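Brerell Bench Cell
Assisted picking and clearing for small-goods packing benches

The Brerell is a bench-mounted arm with controller and scheduling software, intended for packing rooms that handle mixed small items in short runs. It works on an existing table and does not need a guarded enclosure at the default speed setting. Reach and payload are given on the data sheet for each variant.

Item types are taught by demonstration. An operator guides the arm through the pick by hand, and the controller stores the grip, approach angle and release point. Cylindrical items standing at an angle in soft packing are handled by the Skonitz grip routine, which closes on the exposed part of the body and lifts along its axis.

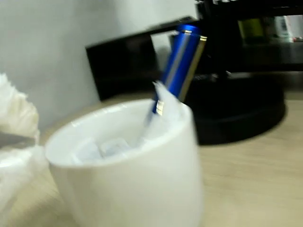

Blue cylinder standing in tissue in a white cup, on the bench top.

Up to 200 item types can be stored. Changeover between stored types takes 40 seconds, including the grip check.

Effect on staffing and duties

The cell takes over repeated lifting and placing. Inspection, wrapping and the final count remain manual. At Udwood, where 3 cells are in use, packers now rotate between teaching new items, clearing stopped picks and checking finished trays. Shift length was not changed. Greer Menzies, packing supervisor at Udwood, reports that stopped picks were the main call on packers' time in the first weeks and that teaching is now shared across the whole team.

Sites should allow for one trained operator per shift. Training is carried out on the customer's own bench with the customer's own goods.

Ordering

Standard cell: part no. 286
Lam quick-change mount: sold separately
Next operator course: February

Page updated Friday, January 8, 2021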